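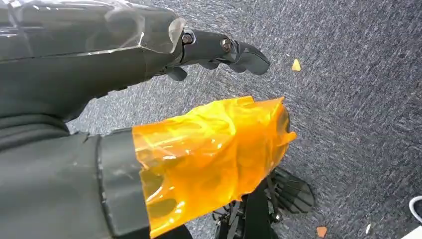 Norko Return With "Raltden," a Breakup Album About a Town

For immediate release
11th November

JULTPORT - Norko, the synth-pop duo whose last record was described by their own label as "not for the car," will release their third album, Raltden, in February. It has nine songs, one of which is cheerful. The band has asked that we not say which one, so as to keep listeners on their toes.

The album's first single, "Li," is out today along with a music video shot over two nights in Jultport. Fans have already spent a fair amount of energy guessing who Li is. The duo would like it known that Li is a ferry. It ran between Jultport and Raltden when they were teenagers, it was late most mornings, and the song forgives it somewhere in the second chorus.

"We wrote a love song to a boat and then had to decide how much eye contact to make with it in the video," the band said in a joint statement, which took them longer to agree on than the track list. "We settled on a lot."

The video follows a passenger who misses the last crossing and dances on the dock until sunrise. The dancing was learned in an afternoon and looks it, a choice the duo stands behind. The sunrise is real. It came up behind a cloud on the first night, which is how a one-night shoot became a two-night shoot and how the catering budget became a memory.

Raltden was recorded in a former carpet showroom with excellent sound and one working radiator. Several of the vocal takes were sung in coats. Listeners with good headphones may hear a zipper at the start of track four, and the band has decided to call it percussion.

Early listeners can expect the slow-building choruses of the first two albums, a great deal more piano, and a closing song that runs about 7 minutes. The label asked for a shorter version for radio. The duo sent back one that was longer, and talks are continuing in good spirits.

Norko will also play 27 dates in support of the album, starting with a hometown show at the Jultport Ballroom. The room holds 2084 people, a figure the band likes to bring up, having once played its coat check to a crowd of mostly coats. Tickets for all shows go on sale next week, and anyone on the mailing list gets first pick the day before.

A limited vinyl edition comes with a fold-out ferry timetable. The times printed on it are the ones the boat was supposed to keep.

"Li" is available now on all major streaming services. Raltden can be preordered through the band's store in digital, CD and vinyl formats.

Interview requests, review copies and press passes are available from the Norko press office. Please allow two working days for a reply - three if the question is about the boat.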